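Tuesday, bench notes, glue + humidity

Rostonetti hide glue again. Mixed one part to two by weight, soaked overnight, warmed slow. Batch A thin and stringy, batch B much better after Siyabonga left the lid off for an hour. Open time still too short for the long seams on the Terkberg job. Inès thinks the shop is just too dry, wants a tray of water by the heater. Worth a try, cheap.

Test joints, maple on maple, clamped overnight:
A - let go at 190 lb, clean off the glue line. Bad.
B - held to nearly 800, then wood tore. Good.
B with pinch of urea - also wood failure, but creeped a bit beforehand. Didnt write down the load, stupid.
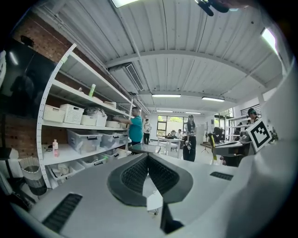 Repeat the urea one tomorow with half the amount. Same boards if there's enough left of the Kaufmann offcuts, otherwise the comparison is useless. Sand to 80, wipe, no solvent this time. Want to know if the smooth planed faces were the problem with A and not the glue at all. Siyabonga says yes, I say maybe.

Stitovari invoice no. 2829 is still open, they sent the wrong grade of granules and want the bag back unopened. It's opened. Inès to call them before lunch.

Also: thermometer on the small pot reads high. Checked against the kitchen one, way off. So batch A may have been cooler than I wrote in the July pages. Go back and mark those.

Clamps off at 7.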